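From: Hertta Rantala
To: laundry-bench list
Date: Monday, January 20, 2025
Subject: Re: Sorting surface and placement of garments

Dear colleagues,

Nam-gil Ki wrote:
> The note sent out by the Jilldale office asks that all garments be
> folded on the bed, but it does not say what else may stay on it. Our
> group has been folding around chargers and papers. Please confirm
> which rule applies, and whether the long table may be used instead.

Thank you for the question. The wording below replaces section two of the Tiltetti handling guide and applies to both the Jilldale and Riihimäki sites.

1. Garments
Each garment is placed on the covered surface before folding begins. Jeans are folded first and moved to the side. Shirts may be left bunched until their turn comes; they are not to be smoothed out in advance. Creases in the sheet are acceptable, and the sheet need not be pulled tight between garments.
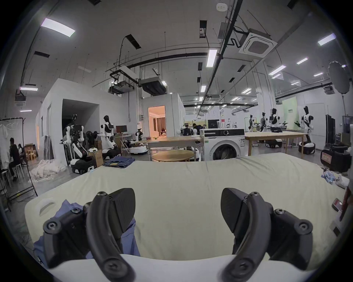
2. Small items
Batteries, cables, pens, remotes, phones and loose paper are to be removed from the sheet before the first garment is unfolded. A tray for this purpose may be requested under item number 2501 in the Niseo catalog. Requests should state the site and the name of the person receiving the tray.

The pillow stays on the bed at the headboard end. Small items should not be pushed toward it to make room, as several groups have reported doing. In the view that follows, the batteries and their cable, the phone, the pen-like stylus and the sheet of paper would all go into the tray, and the dark blue cloth would remain.

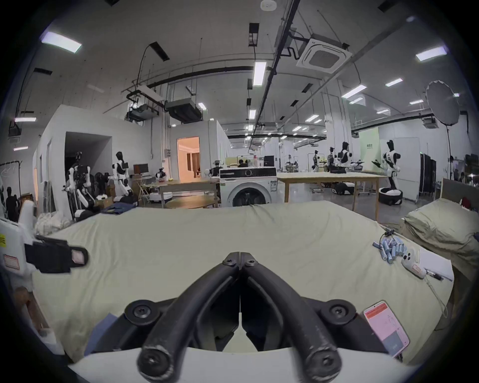 Nam-gil Ki adds that a tray is of little use if it ends up on the bed as well, and asks that the guide name a fixed place for it. The request is accepted. The tray will stand on the long table, at the end nearer the washing machine -- the rest of that table is kept clear for finished stacks and is not to be used for folding.

3. Sheets
The fitted sheet is changed after 49 garments, or sooner if it is stained. Used sheets are washed separately from the garments.

Corrections to the wording should be sent to this list before the April revision.

Respectfully,
Hertta Rantala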